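## Running the book demo on open day

Notes for whoever takes the table after Dorota Kaczmarczyk. Groups are capped at 20, with two demos an hour.

1. Check that the blue felt lies flat, then home the arm.
2. Set the hardcover down with its spine toward you.
3. Start the pick at low speed and keep visitors behind the tape.

Let the arm hold the book over the table while people come up to look. Most questions get asked at this point, so don't hurry it.
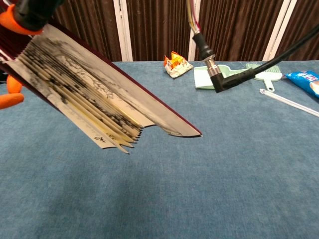 When the questions slow down, press Lower and wait for the fingers to open before you reach in. If the grip fails, stop the arm and call Brisa Magaña on extension 153.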